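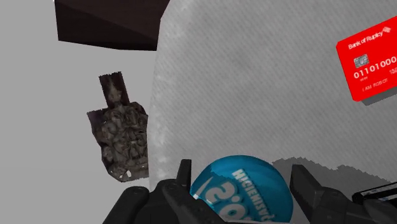 Watching the Talent Show at Home Without Losing Your Evening

Posted April 5, 2019

In our house the singing competition is on every week since January, and my daughters do not want to miss one minute. So the living room must be ready before the first singer comes. I write down what works for us, maybe it helps also other families.

Food before the show

Popcorn from the pot is cheaper than from the bag. I heat two spoons of oil with three kernels, and when all three have popped I put in the rest and close the lid. Shake the pot every few seconds. Salt it at the end, in a big bowl, and use fine salt, the coarse one falls to the bottom.

If you make small pizzas, prepare the dough in the morning. They need 20 minutes in my oven. I put them in when the host says hello and take them out in the second commercial break.

Sofa and blankets

Put an old bed sheet over the sofa and push the edges deep behind the cushions. After the show carry the sheet outside by its four corners and shake it. For grease spots on the cushions, cover with corn starch, wait 20 minutes, then vacuum. Do not rub, it makes the spot bigger.

Red soda must be taken up at once with a dry cloth, and after this with cold water and one drop of dish soap. Try first on a place which is not seen.

Sound and voting

When the judges talk too quiet and the music is too loud, look in the sound menu of the television for "speech" or "night". Ours was hidden on page 2 of the settings.

Charge the phones before dinner. My younger one wanted to vote for her favorite from Drutham and the battery was at zero, there were many tears. Write the voting number on paper and stick it to the lamp.

Next morning

Cold popcorn becomes crisp again after five minutes in a low oven. Leftover pizza I warm in a dry pan with the lid on.

More tips: Cleaning the remote control / Candle wax on the tablecloth / All 26 kitchen tips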